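Section 4: Gluing the small slips (Natitz paper kit)

You need: glue stick, small slips, lined sheets, a table you don't mind getting sticky.

1. Clear a patch in the middle of the table. Spare paper can go off to the sides.

2. Lined sheets down first. A short stack is fine, edges don't have to match.

3. Cap off. Stand it upright to your right, within reach — it rolls if you lay it down.

4. Twist up a little glue. Too much and it snaps.

5. Slip on the sheets, back side up. One hand flat on it, glue stick in the other, held upright. Edges first, then teh middle.

6. Flip, line up, press. Count to ten.

7. Cap back on as soon as your done. Every time.

Note: item 171 in the parts list is the small slips, 559 the lined refill.

Caution: don't drag the stick back over half-dry glue. Tears the paper.

Cap off and standing, stick in the left hand:

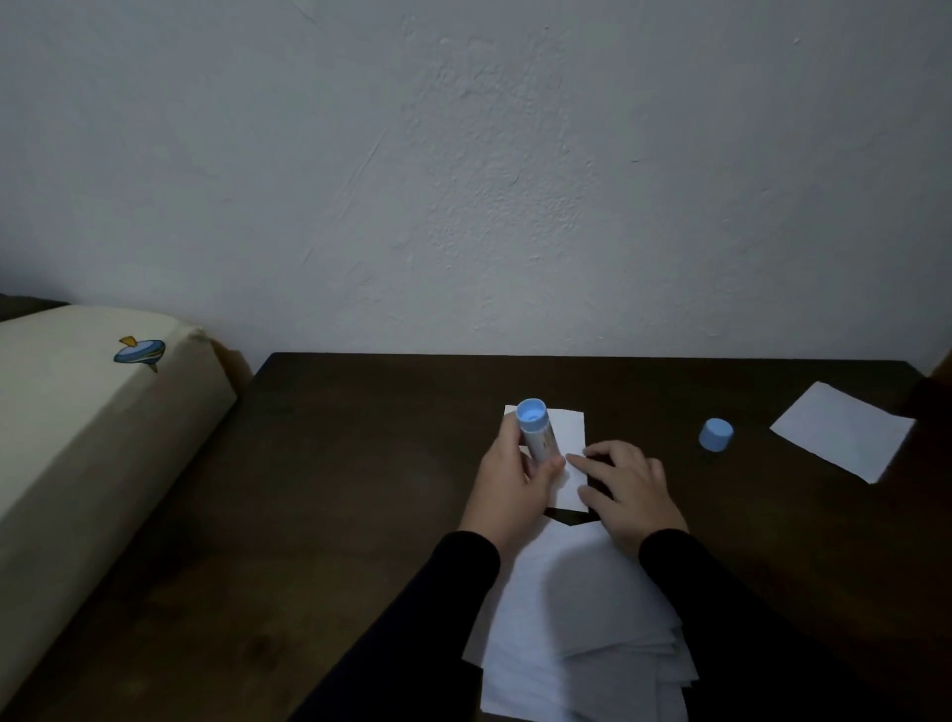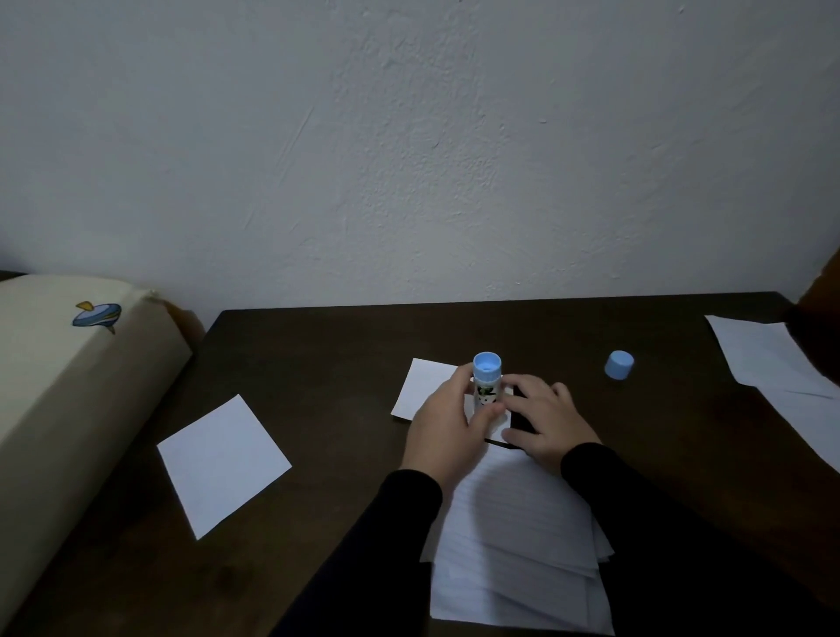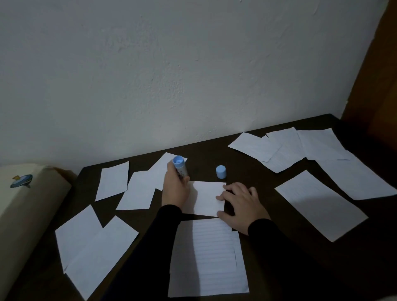 Emerson Honorato
Set-up guides, Natitz

Slip lifting at a corner? Dab more glue under it, press again. Still lifting — peel it off, start with a fresh one. Next up, Section 5, folding.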